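Home robotics open day draws 134 to Stalow

Visitors to Stalow got the chance to try hand-held grippers for themselves on Sunday, when Kontogiannis opened its project to the public for the first time.

The firm, which has its workshop on Matberg Road, is collecting recordings of everyday table tasks done in ordinary homes. The grippers are held and worked by a person, and the recordings are later used to train robot arms. Staff gave short demonstrations through the morning, and 134 people signed the visitors' book before the doors closed at 4pm.
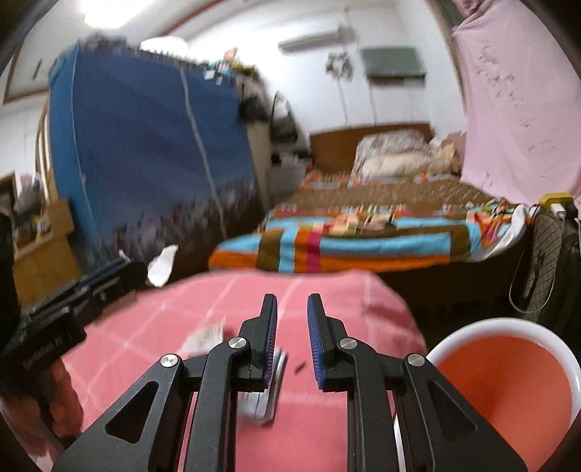
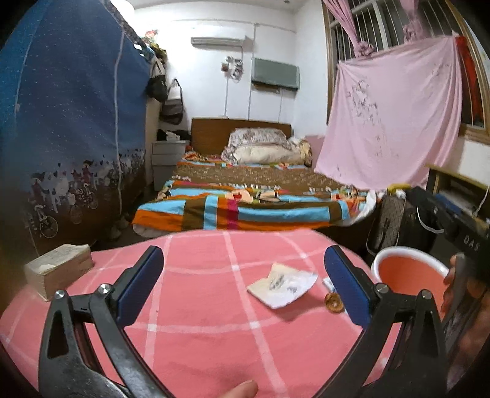
Kontogiannis has gathered 3935 recordings since the spring, from 85 households in Stalow and the villages nearby. Most last under a minute. Bedrooms and kitchens are preferred to a laboratory – the company says robots need to cope with clutter and small tables.

Questions from visitors were mainly about privacy and pay. Households are told beforehand what will be recorded and can ask for any session to be deleted. They receive a fee for each afternoon, though the firm would not say how much.

Children over eight were allowed to have a go at picking up small objects, and the queue for this ran out into the yard for much of the day.

A second open day is planned for October at the Hemidholm hall. Entry will be free, but places are limited to 105 and must be booked through the library.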